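Section 7: Setting Up a Season in Wollness Match Office
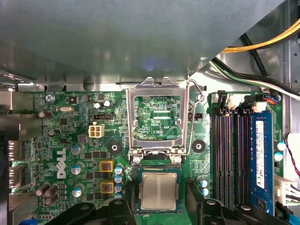
This section covers the creation of a new season, the entry of clubs and squads, and the publication of the fixture list. It applies to league administrators. Club secretaries have a more limited set of permissions and should refer to the Club Secretary Guide.

Before a season can be created, the previous season must be closed. A season is closed when every fixture has a confirmed result or has been marked Void, and when the final table has been locked. Match Office does not permit two open seasons in the same competition. Separate competitions, such as a league and a cup, may be open at the same time.

7.1 Creating the season

1. Sign in with a League Administrator account.
2. From the main menu, select Competitions, then select the competition for which the season is to be created.
3. Select New Season. The Season Details form opens.
4. Enter the season name as it should appear on public pages. The name may contain letters, numbers, spaces and a forward slash.
5. Enter the first and last dates on which fixtures may be played.
6. Choose a points system. The standard setting awards three points for a win and one for a draw.
7. Choose the order of tie-breakers. See 7.2.
8. Select Save as Draft.

A draft season is visible only to League Administrators. Clubs are not notified until the season is published.

Note: The season name can be changed at any time. The competition code, which is assigned by the system, cannot be changed and will appear on all exported team sheets.

7.2 Tie-breakers

Match Office applies tie-breakers in the order shown on the form, from top to bottom. To change the order, drag a rule to its new position. To remove a rule, clear its check box.

The available rules are goal difference, goals scored, head-to-head points, head-to-head goal difference, away goals in head-to-head matches, disciplinary points, and drawing of lots. If lots are selected, the system does not carry out the draw. The affected clubs are shown as level until an administrator enters the outcome.

Caution: The tie-breaker order cannot be edited after the first result of the season has been confirmed. Check the order against the written rules of the competition before publishing.

7.3 Adding clubs

Clubs that took part in the previous season may be carried forward. New clubs must be entered individually.

1. Open the draft season and select the Clubs tab.
2. Select Carry Forward. A list of clubs from the previous season appears, in the order of the final table.
3. Clear the check box beside any club that has been promoted, relegated or withdrawn.
4. Select Confirm.
5. To add a new club, select Add Club and enter the club's full name, short name, home ground and primary contact.
6. Repeat step 5 for each additional club.

The short name is used on fixture lists and on connected scoreboards. Names longer than the scoreboard allows are shortened from the right, and two clubs with similar names may then become difficult to tell apart. For this reason, Sosadthorpe Town and Sosadthorpe Tigers in the sample data are given the short names Sos Town and Sos Tigers.

Where two clubs share a home ground, enter the ground once and assign it to both. Match Office will then avoid scheduling both clubs at home at the same time. If the ground is entered twice with different spellings, the system treats the entries as two separate grounds and no conflict is reported.

7.4 Opening squad registration

Squad registration is controlled by windows. A window has a start date, an end date and a set of rules. At least one window is required.

1. Select the Registration tab.
2. Select New Window and enter the start and end dates.
3. Enter the closing time. The default is 5:00 p.m. in the time zone of the competition.
4. Enter the maximum squad size. Leave the field blank if there is no limit.
5. Under Age Rules, enter a minimum age and, for youth competitions, a maximum age and the date on which age is calculated.
6. Under Transfers, state whether a player already registered with another club in the same competition may be registered again during this window.
7. Select Save.

Players who are submitted before the closing time but have not yet been approved are placed in the Pending list. They remain there after the window closes and may still be approved. A submission that is started before the closing time and completed after it is rejected automatically - the time that counts is the time at which the secretary selects Submit.

7.5 Importing squads from a file

Squads may be imported from a spreadsheet saved in CSV format. A template is available from the Import page. The column headings must not be altered.

1. Select Registration, then Import.
2. Select the club to which the file applies, or select All Clubs if the file contains a club code column.
3. Choose the file and select Check. Match Office reads the file and reports any rows that cannot be accepted.
4. Correct the rows in the original spreadsheet and check the file again.
5. When no errors are reported, select Import.

A single file may contain up to 1000 rows. Larger files must be divided. Administrators moving from the older Bumen registration system should note that Bumen exports place the family name first and do not include a date of birth in every case. Rows without a date of birth are reported as Error 1342 and are not imported.

Caution: Importing a file for a club that already has players adds to the existing squad. It does not replace it. To replace a squad, remove the existing players first.

7.6 Generating the fixture list

1. Select the Fixtures tab, then select Generate.
2. Choose a format: single round, double round, or custom.
3. Select the usual match day and the usual kick-off time.
4. Enter any dates on which no fixtures are to be played. Cup dates from other competitions held in Match Office are filled in automatically and may be removed.
5. Enter club requests, if any. Each request may be marked Required or Preferred.
6. Select Run.

Generation normally takes about 8 minutes for a double-round season. The browser window may be closed while it is running, and a message is sent to the administrator when the list is ready.

If the list cannot be completed, the report shows which Required requests are in conflict. Change one or more of them to Preferred and run the generator again. Fixtures may also be moved by hand after generation. A fixture that has been moved by hand is marked with a padlock and is left in place if the generator is run a second time.

Note: For competitions using the Bittencourt referee assignment service, kick-off times must be entered before the list is sent. Fixtures with the time shown as To Be Confirmed are held back and are not offered to referees.

7.7 Publishing the season

1. Select Review. The Review page lists any item that is missing or incomplete.
2. Resolve all items marked in red. Items marked in yellow are advisory.
3. Select Publish.
4. Enter the administrator password when prompted.

Once the season is published, the fixture list appears on the public pages and a notice is sent to the primary contact of each club. A published season cannot be returned to draft. Individual fixtures may still be postponed, moved or voided as described in Section 8.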